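From: Wanpen Suwannarat
To: rallenport-coverings
Date: 2026-01-22
Subject: Re: Covering a flat board and papering a small bay

Euan MacBrayne wrote:

> Hi all,
>
> I have a flat board to cover in printed cloth and three low walls to
> paper around it, and before I cut anything I'd like to hear from people
> who have put two patterns that close together. My last try was in
> September. The cloth looked fine for a week and then went slack in the
> middle. I had stapled the four corners first and worked inward.
>
> Questions, in no particular order:
>
> Do you glue the cloth down or only fasten it underneath?
>
> Does a large wallpaper pattern look silly on a wall that small? I have
> most of a roll of Nicholas left over and don't want to buy more paper if
> I can avoid it.
>
> How do you finish the inside corners? Mine have metal posts standing in
> them and I can't decide if the paper should go behind the posts or stop
> at them.
>
> Also, Wanpen mentioned a pale leafy cloth last year. Is it still sold, and
> do small things show up on it? I lose small things.
>
> Euan

Euan,

I'll answer these out of order, with the cloth first.

It's called Endo, the pale one with the gray ferns and leaves and the orange flowers dotted over it. I bought mine at the Stindimville remnant store, where it comes 127 cm wide. They had plenty on the shelf when I was last in. There is a second bolt next to it with the same leaves and no orange, and the two are easy to mix up under the store lights, so unroll a yard before they cut it. The flowers are not evenly spread. Most of them are small and there is a big round one every so often. If you care where the big ones land, lay the cloth over the board and move it around before you trim. I didn't bother and I don't mind the result.

I don't glue. I tried it once on a scrap of board and the paste came through in gray spots that never went away. I fasten underneath only, and I start from the middle of each side. One staple in the middle of the long side, pull, one staple in the middle of the opposite side, then the same on the short sides. After that, work out toward the corners, a few staples at a time, swapping sides. Corners last. I think doing the corners first is what got you in September. You lock in whatever slack is in the middle and there is nowhere left for it to go.

Leave more cloth than you think you need to fold under. I left 5 inches all around and trimmed it afterward. Iron it the day before, from the back, and leave it flat overnight. If you fold it again after ironing you will have a crease across the leaves and you'll see it every time you sit down.

On the paper: no, I don't think a large pattern looks silly. I have Nicholas too, the beige with the brown damask, on three walls. I was ready to dislike it. A small wall cuts the motifs off wherever it pleases, but a damask repeats enough that your eye fills in the rest. What I would avoid is two patterns of the same weight. The damask is brown on beige and the cloth is mostly white and gray, so they stay out of each other's way. I had a darker cloth under it for a while and it was a muddle.
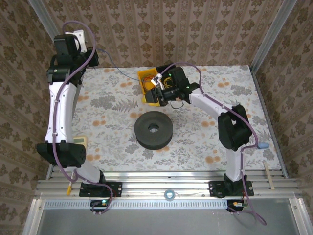
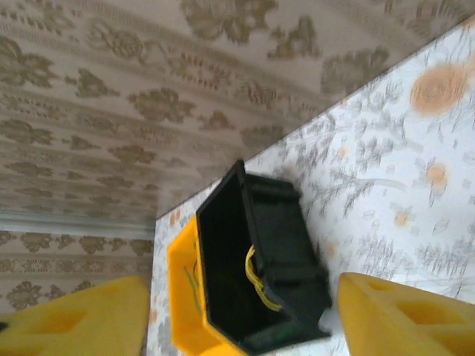
First picture, the Nicholas paper and the Endo cloth together; second, the yellow box on the Endo cloth.

Corners. Mine have upright aluminum posts as well. I took the posts off, papered each wall as its own piece with a little extra at the ends, let it dry, and put the posts back on over the seams. If yours don't come off, I would stop the paper at the post and cut against it with a new blade. Pushing wet paper in behind a post with a ruler is miserable work – I did one side of a cupboard that way and tore it twice.

For the paste I used the powdered kind, mixed thin, one small packet into 700 ml of water. The packet says to use less water. I like it thinner on smooth board, and I put it on the board and leave the paper dry. You can slide the piece around for a few minutes and get the motifs level with the next wall. Start with the back wall, get a motif where you want it, then match the sides to that. I was off by a little on one side and have stopped seeing it.

One mistake I can save you. I did the walls after the board was covered, and spent a whole evening with a plastic sheet taped over the cloth, worrying about drips. Do the paper first. Let it dry two days with the windows shut, then bring the board in.

Small things on the pale cloth. Bright colors are fine. The yellow box with the black insert is easy to find on it from across the room. I keep it open, and the black inside is useful when what's in there is pale or bright, like that thin yellow cord. A yellow cord lying along the yellow part of the box is another matter. I have picked that box up looking for cord that was hanging off it in plain sight. Beige and light gray things are the ones to watch on Endo. A gray washer on a gray leaf is gone. If you lose small things already, I would keep a dark dish at one side for anything metal and use it every time.

Cleaning: a barely damp cloth, wiped along the leaves and not in circles. I have had one coffee ring, which came out with dish soap. I don't know how it does with ink. The orange has not faded so far, but my room faces north, so maybe somebody with a sunny room can say.

Cost, for whoever asked off-list: I paid 9 dollars a yard for the cloth. The paper was a leftover, same as yours, so I can't tell you what a roll goes for now.

I still have a strip of Endo, long and narrow, too small for a board but enough to test your staples and your iron on. If you want it, send me your address off-list and I'll put it in an envelope. Also tell me how thick your board is. Mine takes a short staple and anything longer comes up through the top, which I found out with my sleeve.

If anyone has covered a board in Endo with a layer of felt underneath, I'd like to know if it stays flat. I was thinking of it for the next one but I'm worried it will feel spongy at the edges.

Wanpen

--
rallenport-coverings mailing list
To leave the list, send a message with "leave" in the subject line.
Please trim quoted text when you reply.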